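Fisport Ivetura tackle shield: one season in

I play flanker for a women's social side, which means I spend most Saturdays-in-spirit (and two evenings a week) on the floor under other people. When our club's old tackle shields finally split along the bottom, I said I'd find a replacement, and I ended up buying the Ivetura from Fisport. It cost me 207 dollars with shipping, which hurt a bit, but we've used it all season now and I've got opinions!

First, what you get. The shield comes flat in a big bag with the foam core, a zip-on cover and two arm straps you thread in yourself. There's a sheet of instructions, mostly drawings, and it took me one cup of coffee to put together. The only fiddly bit was getting the foam corners into the cover corners. Push the bottom ones in first, then zip — I did it the other way around and had to start over.

How it hits

This is where the money went, I think. Our old shields were fine for the backs, but any time one of the props came through you felt it in your teeth. The Ivetura has a firmer layer in back and a softer one up front, so the person holding it doesn't get folded in half and the person hitting it still gets something to drive into. Our captain, Marloes Van Damme, hits harder than anyone I know, and she asked to go again after her first run at it. I was holding. I was less keen, but I stayed on my feet!

We mostly use it for low tackle work and for clearing out at the ruck. For low tackles it's great, because the bottom edge is cut in at an angle and your shoulder goes where it should. For rucks it's a little tall. Our shorter players couldn't see over it, and we had one messy evening in March with people wandering off their feet all over the place.

Straps and cover

The straps are wide and they adjust with a simple buckle. Mine slipped during the first few sessions until I doubled the end back through, and they've held since. I'd love a bit more padding where your forearm sits. After 3 sets in a row I get a red line across my arm, so now I wear long sleeves.

The cover wipes down with a damp cloth. Mud comes off easily, grass stains less so, and the white panel on the front is now a sort of permanent khaki. I've stopped fighting it.

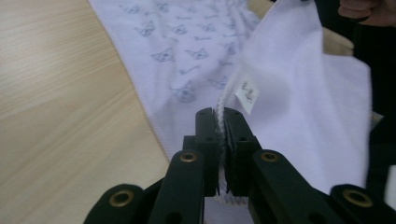
Compared with the Dernero

Before buying I borrowed a Dernero from another club for a couple of weeks. It's 181 dollars, it's lighter, and it's easier to carry from the car with a ball bag over your other shoulder. If you coach kids I'd probably get that one. For adults it felt too soft — once two of our forwards went in together, the holder was going backward every single time.

I also looked at the Van Loon, but it only came in a set and the set was way over the 200 I'd promised myself I'd spend. (Yes, I went over anyway. Shipping!)

Would I buy it again?

Yes, and I'm trying to talk the club into a second one so we can run two lines at training. I'd order the shorter size for the ruck drills and keep this one for tackling. Store it standing up if you've got the room, as mine picked up a crease after a few weeks lying under the cones. Four stars from me, and I'll update this if the zipper goes.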